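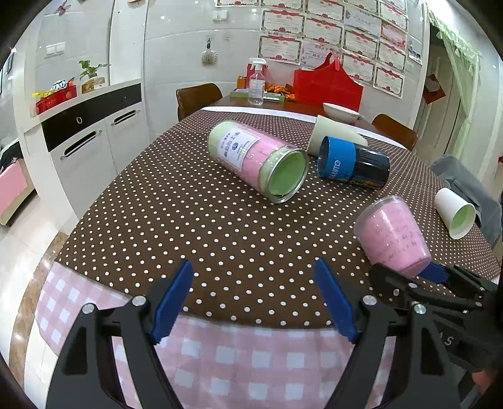
One of last year's collectors wrote to us that standing cups back up all afternoon was the calmest work she'd had since college, and could she please come back in October. She can. We also need 15 new people.

Nusta is hiring part-time demonstrators for Tedulum, our collection of household examples for a learning system. You pick things up with hand-held grippers, put them down, then do it again slightly differently. So far we have 3,104 recordings, of which 2,822 are usable. The others are mostly talking.

Both hands required. Robotics degree tolerated. Paid training in Drarnamwood; apply through the Cullinane office by email.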